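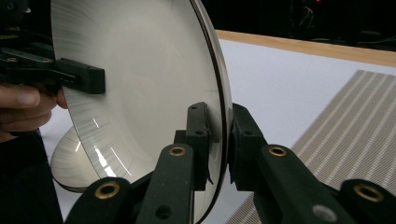

Call for Participants: The Tetham Household Meals Study

The Reroldale Center for Family and Community Research invites residents of Tetham and Dolodthorpe to take part in a study of how households plan, prepare and share their evening meals. The study is directed by Dr. Kidus Abera and is supported by the Bouazza Fund for Regional Studies.

Background

The Center last surveyed mealtimes in the two towns ten years ago, when 1587 residents returned a written questionnaire. The results showed wide differences in the hour at which people ate, who did the cooking and how often all members of a household sat down together. Work schedules, school hours and housing in both towns have changed a great deal in the years that followed, and the Center wishes to learn how daily routines have changed with them.

The new study will be smaller and more detailed. A total of 206 households will be enrolled. Single-person households are welcome and are counted as households in their own right.

Who may take part

Applicants must meet the following conditions:

At least one member of the household is 18 years of age or older and agrees to act as the main contact.
The household has lived at its present address in Tetham or Dolodthorpe for six months or longer.
The household eats its evening meal at home on most days of the week.
No member of the household is employed by the Center or by the Fund.

Households of every size and background are encouraged to apply. No particular cooking skill or diet is required. Participants with food allergies or medical diets may enroll, and will not be asked to change what they eat at any point.

What participation involves

Enrolled households will complete 3 parts of the study.

The first is an interview at home with a trained member of the research staff, lasting one hour. Topics include shopping, cooking duties, seating, family customs and the use of everyday and special-occasion tableware. Interviews may be held in the early evening on request.

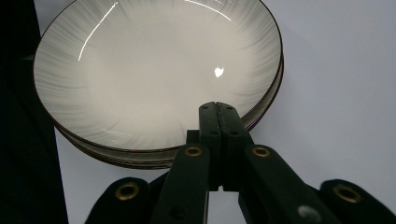 White bowls with gray brushstroke lines and a narrow dark rim.

The second is a meal diary, kept for four weeks. The main contact records the time of each evening meal, the dishes served and the number of people present. Entries normally take five minutes. The diary is available on paper or by telephone - households may switch from one to the other by notifying the study office.

The third is a closing interview, held at the Center or by telephone, in which participants may comment on their diary and correct any entry they believe to be inaccurate.

Children under 18 may be present for the home interview with the consent of a parent or guardian, but will not be questioned directly.

Household objects

Participants may, if they wish, talk with the interviewer about a plate, bowl, tray or other item with a place in the household's meals. This portion is optional and has no effect on payment. Items remain with the household at all times.

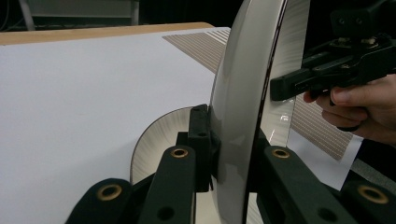 A large disc with a glossy rim, on edge, and a white sheet over a light wooden tabletop.

Payment

Each household that completes all parts of the study will receive $150, paid by check after the closing interview. Households that withdraw early will be paid for the parts they have completed. Travel to the Center will be reimbursed at the standard mileage rate, and parking is free to participants.

Privacy

All records are stored under a code number. Names and addresses are kept separately and will be destroyed when the final report has been issued, which is expected in August of next year. No household will be identified in any publication. Participation is voluntary, and any member may withdraw at any time without giving a reason.

How to apply

Applications must reach the study office by 2018-09-24. Forms are available at the front desk of the Center and at the public libraries in both towns, and will be mailed on request. Please return the completed form to:

Tetham Household Meals Study
Reroldale Center for Family and Community Research
P.O. Box 2190
Tetham

All applicants will be notified in writing. If more households apply than can be enrolled, places will be assigned by random drawing within each town, and the remaining applicants will be placed on a waiting list. Persons who need help with the form, or who require an interpreter for the interviews, should note this in the space provided on the first page.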